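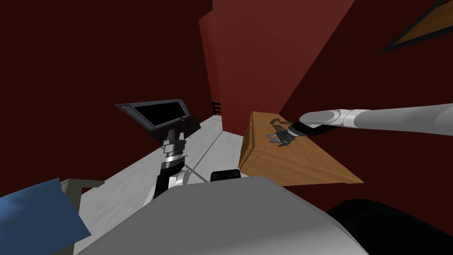

Chaltu Alemneh

Notes for the softener session (building water services, second half)

Right, we got as far as the brine tank before the break last time and then I ran out of time, so I'm starting with sizing and we'll come back to salt at the end. Bring a calculator. Your phone is fine.

The sum everybody panics about is a multiplication and then a division. You need three numbers: how hard the incoming water is, how much of it the building uses in a day, and how much hardness the resin can take out before it has to be regenerated. That last one is the exchange capacity. Get the three into matching units and you're most of the way there.

I'll use the Zunstead laundry because we've had the meter sheets from it all term. Daily use in April averaged 1,477 litres. Hardness on the incoming main was 100 milligrams per litre as calcium carbonate. Please always write "as calcium carbonate" after it! If you leave it off, the next person may read it as plain calcium and your answer is out by a factor of two and a half.

So, per day:

1,477 litres x 100 mg per litre = 147,700 mg, or 147.7 g of hardness

The Texier unit on the worksheet has a usable capacity of 1,000 g at the normal salt setting. Divide:

1,000 / 147.7 = 6.77 days

You round that down. I know your fingers want to type 7, and I've had lovely neat worksheets handed in with 7 on them, but on day seven you'd be asking the resin to hold 1,033.9 g and it will let hard water through before the day is out. Set it for 6 days. By then it has taken 886.2 g, which leaves you 113.8 g in hand, a bit over three quarters of a normal day. Enough for a busy morning, not enough for a bank holiday rush.

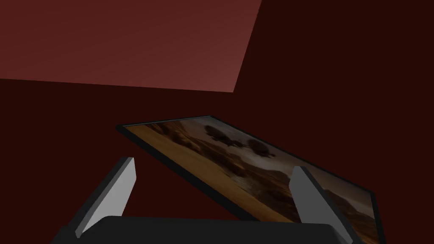 Framed landscape painting, tilted

Time clock or meter?

A time clock valve regenerates every so many days whatever has gone through it. Cheap, simple, and wasteful in a building that empties out in the summer. A metered valve counts litres and goes when the count is used up. For Zunstead I'd have the meter. For the Zendusitz flats you could argue either way, and I'd like you to argue it on paper (half a page, no more, I have to read them all).

The Tenum valve we take apart in the practical can be set to do both, meter first with a maximum number of days as a backstop. Try that one before you write your half page.

Two things people forget with metered valves. The first is the reserve. If the valve waits until night to regenerate, it has to hold back enough capacity to get through the rest of the day. The second is flow rate. A softener can have plenty of capacity and still be too small, as water going through the bed too fast doesn't get enough contact with the resin. So check the peak flow against the maker's service flow as a separate job, after the capacity sum. I take marks off if it's missing.

Salt

Go back to the capacity figure. It isn't fixed, it depends on how much salt you use each time. More salt gives you more capacity, but you get less and less back for every extra kilo. That's why the data sheet has two or three settings on it, and why you must write down which one you picked.

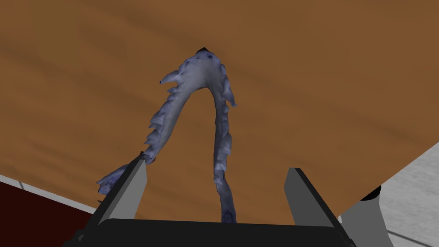
Blue-grey arch shape on wood

For next time, redo the Zunstead sum with the hardness doubled and everything else left alone. Say what you'd set the days to and how much you'd have in hand. Then tell me whether you'd keep the same unit or go up a size.

Worksheets in the tray by the door, names on both sides please.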